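The best hour I have spent on a machine this year involved no code and no new parts. I spent it with a rag, a flashlight and a pair of calipers, going over a hand-held gripper that everybody on the project had been calling "fine." I want to make the case that this is how more of our hours should go, and that the people who write project budgets should stop treating it as dead time.

I look after the hand tools for a household data project called Kastedura. We have 2 grippers in use, both of the same build, and people carry them into bedrooms and laundry rooms and handle ordinary stuff with them: shirts, pillows, bags. All the talk is about the model at the far end. Very little of it is about the two blue pads that touch the shirt.

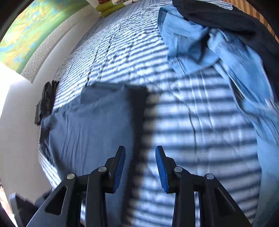
Page last changed: August

Look at those pads for a second, because they are most of my argument. The ridges on the inner faces are fine, and fine ridges fill up. Bedding is about the worst thing you can work on if you care about that. Lint packs into the texture a little at a time, and the grip goes with it so slowly that the person holding the tool just starts squeezing harder without noticing. Then you've got a log full of somebody squeezing too hard, and six months later someone in a meeting wants to know why the robot is so rough with pillows!

I used to clean the pads when they looked dirty. I don't do that anymore. Now they get wiped before every session, along the ridges and never across them, with a damp cloth and then a dry one. Soap only if someone has had hand cream on. (Someone always has had hand cream on.) It takes less time than finding the charger.

The pivots are my other soapbox. There are four round pins showing on the front, two to a side, and the whole feel of the tool lives in them. A bit of slop in one of them and the jaws stop meeting squarely, so one pad arrives first and pushes the cloth away before the other one gets there. On a block or a cup you'd hardly care. On a loose shirt collar it's the difference between a pick and a poke.

My check is pretty low-tech. I close the jaws gently on a strip of paper and tug it, first at the top of the pads and then at the bottom. If it slips at one end, something has shifted. Then I hold one side still and wiggle the other, link by link, and feel for the click. I write the result on a card that lives in the case – not in a spreadsheet, on a card, because the card goes where the gripper goes and the spreadsheet goes nowhere.

I know the objection, because I hear it every Wednesday. The tool is cheap and the pads are consumables, so run it until it's bad and swap it. Our supplier, Widell, will happily sell you a bag of replacement pads, and I have nothing against Widell or their pads. But swapping only helps if you know when "bad" began. We went back through one batch last spring, 3,659 grasps in all, and had to set aside 759 of them over a loose pin that had been getting worse the whole time. The new pin cost less than lunch. The people who had done those grasps had done them carefully, too, and I didn't enjoy telling them.

There's a second objection that I take more seriously, which is that too much fussing makes the data unreal. Homes are dirty, robots will get dirty, so let the tool get dirty. I like the spirit of that. I'd even sign up for it, if someone decided on purpose to collect with worn pads and labeled the sessions that way. What I can't stand is wear that sneaks in by neglect and then gets described afterward as realism. Let the rooms be as messy as they like. The thing you measure the mess with ought to be in known condition. 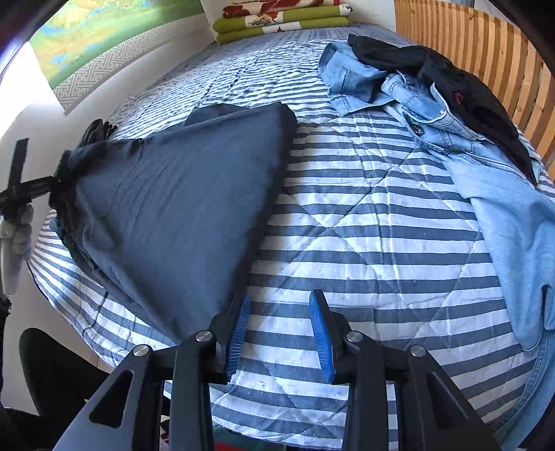 By the Kastedura tool bench lead, Cáceres office

Take a bed like that one, with a striped comforter, a drawstring bag and a denim garment on it. Those are three different jobs for the same two pads. Quilting gives you stitching to catch on, and a worn pad edge will catch on it every time. Denim has seams and stiff spots, so the jaws get twisted sideways a little whenever somebody grabs at a seam from a bad angle. Bag fabric can be slick, depending on what it's made of, and slick is where clogged ridges show themselves first. If I had to pick one thing off a bed to test a gripper with, I'd go for the bag.

And look at the specks on the white stripes. Grit like that is what I worry about around pivots. I don't know what those particular specks are and I don't need to. If it's on the bedding it can be in the joints by the end of the session, and a grain in a pin will grind away quietly for weeks. So after a job on bedding we brush out the linkage with a soft paintbrush, jaws fully open and pointing down, before the tool goes back in its case. No oil. I was an oil person for years and I've come around completely – oil plus lint makes a sort of felt, and I have dug enough of it out with a toothpick.

The last piece is storage, and I'll be short because I can feel myself getting worked up. Cases closed with the jaws squeezed shut put a set in the pads. We found this out on our old Skandus job, where the grippers rode around in a tote bag between apartments and came out with flat spots on the ribs. Now they travel open, with a foam wedge in the gap. The wedges are cut from a camping mat. They work great.

All of this added up to 1,645 minutes on my timesheet for the last quarter, and yes, I was asked about it. I'd have liked more. Most of what I found was small: a pad starting to lift at one corner, a pin I could turn with a fingernail, a hair wound so tightly around a link that I had to cut it off with nail scissors. None of it would have stopped a session, and that's what bothers me about it. A gripper that breaks gets fixed the same afternoon. One that's a little off keeps going out the door with a fresh battery and a clean label on the case.

So if you run one of these projects, put a line in the budget for it. Call it inspection if "maintenance" makes people sleepy. Give it to one person, give that person a bench with decent light, and let them pull a tool out of service without asking anyone first. Ours has been able to do that since spring, and the paper strips are in the top drawer if you're ever in Cáceres and want to try it yourself.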